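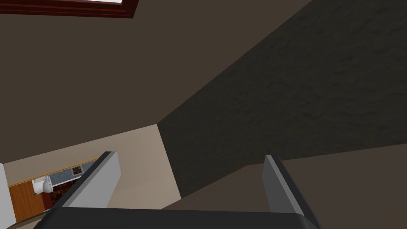
The Flonel Desk Goose

A battery-powered honking device for the workplace, by Griltbridge

Price: £11, batteries not included. You will want to buy the batteries separately anyway, so that you can claim not to own any.

What it does

The Desk Goose is a flat grey puck with a speaker in it. You stick it under a desk, behind a monitor or on the back of a filing cabinet, and it honks. It doesn't honk often. That was our mistake with the first version, which went off every few minutes and was found and thrown out of a window before lunch.

The present model waits up to 90 minutes between honks and picks its own moment. The honk itself lasts under a second, so by the time your colleague has looked up it is over, and everyone else is looking at them.

There are three voices on the switch. Goose is the standard one and does most of the work. Distant Goose is the same recording played quietly, and is the one we recommend for open-plan offices. The third is labelled Falcão, after the bird, and is supposed to be a falcon. It sounds like a kettle. We have left it in as a few customers are fond of it.

Setting it up

Slide the back off, put in 2 AAA batteries and choose a voice. Hold the button until the light blinks twice, which starts a ten-minute silence so you can get back to your own chair and look busy. The sticky pad will hold on painted metal, glass and most desks. It will not hold on carpet tiles, whatever the review from Swindon says.

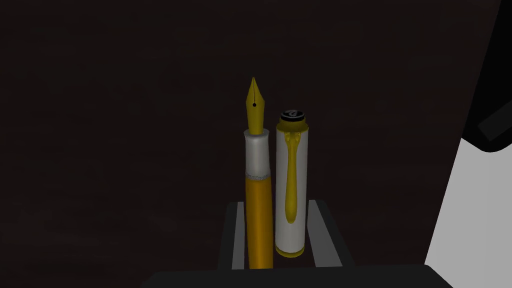

If you lose track of where you have put it, hold down the button on the spare remote and the Goose will honk until you let go. Please think about who is in the building before you do this. One customer rang us at 7 in the morning, whispering, having lost his in a ceiling void above the finance team. We couldn't help him. He ordered another one the same day.

Using it with other Griltbridge products

The Goose can be paired with the Nirnent, our fake thermostat, so that it honks whenever somebody turns the dial up. Hold both buttons together for five seconds to pair them. It won't pair with the older Nirnent with the round dial, and we are sorry about the box, which says that it will.

What customers say

"Ran it for all of July. My manager had a man in to look at the pipes." – Judite Veloso

"Too quiet." – name withheld, on Distant Goose

Small print

Not for use in hospitals, exam halls, courtrooms or vehicles. Not a toy. Keep away from small children and from dogs, who find it at once and will not be told otherwise.

Returns are accepted within a month if the Goose is unused and still in its box. We can't take back a Goose that has been trodden on, however understandable the circumstances. Remotes are sold separately as spares – please quote part number 3935 when ordering, or you will be sent the falcon.

Orders for the first of April need to reach us by the middle of March. Every year we say this and every year the phone rings on the thirty-first.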